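Search this site Enter keyword Go

Print this page | E-mail this page

What happens to a plastic bottle?

Written by Aparecida Lopes. Last checked 5 March 2018.

What the bottle is made of

Most clear drinks bottles are made of a plastic called PET. The letters stand for polyethylene terephthalate. PET is light, it does not break easily, and it can be melted and shaped again. The cap is usually made of a different plastic, which melts at a lower temperature. The label is often a third kind.

Sorting

A recycling plant has to separate these materials. Bottles are first sorted by type and colour. Clear bottles are kept apart from green and brown ones, as clear plastic can be dyed later but dyed plastic cannot easily be made clear.

One bottle in the wrong place is a small problem. A glass jar or a dirty nappy is a larger one – it can spoil a whole load.

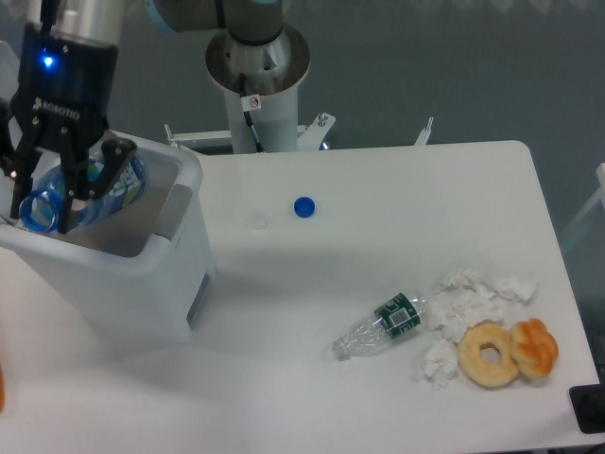 Washing and chopping

The sorted bottles are pressed into bales and tied with wire. At the Povov plant each bale weighs 307 kilograms. The bales are later opened and the bottles are cut into flakes 7 millimetres wide. The flakes are washed in hot water to remove glue and paper.

They then go into a tank of cold water. PET is heavier than water, so it sinks. Cap plastic is lighter, so it floats and can be skimmed off the top.

Melting

Clean PET flakes are dried and heated to above 250 degrees Celsius. The melted plastic is pushed through small holes and cut into pellets. Factories buy the pellets to make new bottles, food trays or thread for fleece jackets.

What you can do

1. Empty the bottle.
2. Squash it lengthways.
3. Put the cap back on, unless your council asks you not to.

Words to know

Bale – a large, tightly pressed block.
Flake – a small, flat piece.
Pellet – a small bead of plastic, ready to be melted.

Print this page | E-mail this page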